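Laundry mountain, part two

Right. Quick one as I've got a wash on and the timer's going to go any minute.

Last time I said I'd sort the clothes before the move and then didn't. The boxes from Skavley turned up flat, I leaned them behind the door and they fell on me twice. So this week was the week. Everything out of the wardrobe, everything out of the drawers, everything out of the bag for life under the bed that I'd been pretending was spare bedding. It wasn't bedding. Jumpers, mostly, and one sock of each kind.

Piles, then. Keep, charity shop, rags, and a fourth pile I'm calling "ask me in November". The fourth pile is the biggest. I know.

Stuff I've learned, in no order. Fold on a table, not on the bed. My back was wrecked after the first hour and I blamed the mattress for ages. Do the bulky things first or you run out of box. Don't try things on. I lost a whole evening to trying things on, and came away with the news that a skirt from the Stemcombe years still does up if I don't breathe. Kept it. Shouldn't have.

The box allowance is a pain. The van people at Jolora charge by weight over a certain amount and I'd already used up most of it on books and the slow cooker. I've been weighing boxes on the bathroom scales by holding them and then taking myself off, which is a horrible sum to do before breakfast. Cost me 900 grams of coats so far, they're going in the car instead.

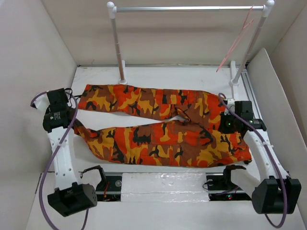 Trousers are my downfall. Tops I can do, tops are basically rectangles, but trousers have opinions. The way I do it now is lay them out sideways, waistband one end and legs the other, and get hold of both ends before you try anything clever. If the legs have gone their seperate ways, as on the orange and brown camo ones, bring the bottom leg up to meet the top one first. Then pull out the bunchy bit at the crotch, smooth it, and only then start folding. Leg on leg, fold in half, half again, done. Skip the bunchy bit and you get a lump which makes the whole stack lean over, and then its on the floor and you're back where you started.

Jeans the same but with more swearing. Leggings I roll. Pyjama bottoms go in any old how, life's short.

Still to do: the airing cupboard, the hat situation, and the drawer of Nadar swimming things that all still smell of the pool. Timer's gone. More when I've found the tape.

Comments (4)

mossandmarmalade
The bathroom scales sum!! Did exactly this for our last move and got it wrong on every box.

tilly_b
Do you fold the crotch point in so it makes a straight edge? Changed my life, that did.

(author reply)
No but I'm going to try it on the next pair. Ta.

gardengate66
Let the skirt go.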